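Dish rack for the robotics club: Nustolau countertop rack, one term in

Posted July 2022 in Gear and Bits

OK so this is a review of a dish rack, on a page where I normally go on about motor controllers. Bear with me. I help run the student robotics club at Lolari, and this year's project is a kitchen tidy-up challenge: the arm has to pick up dishes, put them in a rack, then take them out again without turning the place into a crime scene. You need a rack for that. You need a good rack, and I now have far too many opinions on the matter.

We bought the Nustolau in March after killing the first two. The first was a bare wire thing from my own kitchen (sorry, kitchen) and it bent the second time the arm leaned on it. The second was a bamboo folding one, very pretty, and it folded up whenever it felt like it. So the students wrote a list of what we wanted: stiff, dark enough to stand out from a pale plate, high sides, and cheap enough that I wouldn't cry if it got crushed. The Nustolau was 30 dollars with shipping. Sold!

First impressions out of the box were good. It's black plastic with a floor made of parallel rods, and the ends are slatted, like a little fence. It arrived in one piece with no screws and no baggie of mystery feet, and we had a plate in it before anyone had found the instructions. There's one sheet of instructions, by the way, and it mostly tells you to wash it.

What I like best is how stiff the top rails are. Students are learning to tune approach heights, and that means the arm is going to come in too low, a lot. With the wire rack every bump meant a new shape and a new afternoon of re-teaching positions. With this one the arm bumps the rail, the rack scoots a bit, we push it back against the tape marks and carry on. Chun-hung Ko, who wrote most of our placing code, has been logging attempts since the spring and we're at 3752 as I write this. Same rack the whole time. It has scratches, sure, but nothing has snapped and the rods still line up. 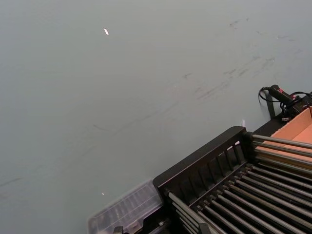

Now the spacing, and here I have mixed feelings. The gaps between rods are narrow and even. For a program that's lovely, you measure one gap and you've measured them all. Our students worked out the slot positions in one evening and I don't think we've touched those numbers again. For an actual plate it depends on the plate! Thin dinner plates drop in and stand up straight. Our chunky stoneware ones (Dekton, from the thrift store, weigh a ton) don't really settle between the rods, they sort of perch, and then one of them leans on its neighbor and you get the slow domino thing. We ended up using the thin plates for practice and saving the stoneware for when somebody's getting too confident.

Bowls are fine if you put them upside down. Mugs, meh. There isn't anything to hang them on, so they sit on the rods and wobble. Two of our teams gave up on mugs altogether and I can't blame them.

The color is the other thing I'd think about before you buy. Black was our own idea and for pale dishes it's great, the edges of the plate pop right out in the camera view. But we have a dark work surface, and a black rack on a dark table is a headache when what you're trying to find is the rack itself. The students' first detector was useless at it. Esko Jääskeläinen suggested white tape along the front rail, and we tried that for a while, and then the tape got grubby and peeled and we went back to fixing the rack position by hand. If I were starting over I'd either get a lighter table or put a light mat underneath. Probably the mat, I know what our budget looks like.

Size - measure first. It takes up more of the bench than I'd pictured, and the sloping ends add to that. Once you've got the rack and a tray for the small stuff side by side, there's not a huge amount of elbow room left for the arm. We had to move the home position twice.
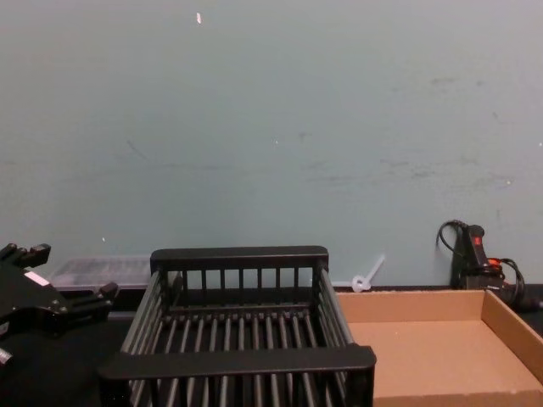 The Nustolau at our bench, with the cardboard tray parked beside it.

Speaking of the tray, a tip if you're doing a similar project: don't buy one. Ours is plain cardboard with low sides and it works every bit as well as the plastic bin we'd been eyeing. The sides are low enough that a clumsy approach clears them, and when it gets squashed you make another. We did look at the Rautiainen rack-and-tray set, which matches and looks very smart, but it cost more than double and the tray has a lip I could see us catching on all day long.

A few smaller gripes. The bottom is slippery. On a wet kitchen counter maybe you wouldn't notice, but on our table it'll slide with quite a light push, so plan on tape or some grippy shelf liner. Dust collects between the rods and you need a brush to get it out, a cloth just skates over the top. And the plastic smelled pretty strong for the first week or so (we left it by the window and it went away).

Would I use it at home? For actual wet dishes? I took it home over one break to find out, and it was OK. Water runs straight through the floor, so you need something underneath to catch it, and there's no drip tray in the box. I put a towel down. My own household went back to the old way after that, with some relief I think.

For a club, though, I'd buy it again tomorrow. It's cheap, it's the same shape every day, and it puts up with teenagers. The regional round is 205 placements per team over the weekend, all levels counted, and I'm planning to take this same rack plus a spare, still in its packaging. Chun-hung wants to get our log up to 5000 before then, which I think is ambitious given that half of them have exams, but I've been wrong about this bunch before.

Good: stiff rails, even rod spacing, cheap, no assembly
Not so good: slides around, no drip tray, fussy with thick plates, black on black
Score: four out of five

If anyone has found a rack with rods this even but in a lighter color, please leave a comment with the name. Also if you've solved mugs. I'd really like to hear from somebody who has solved mugs.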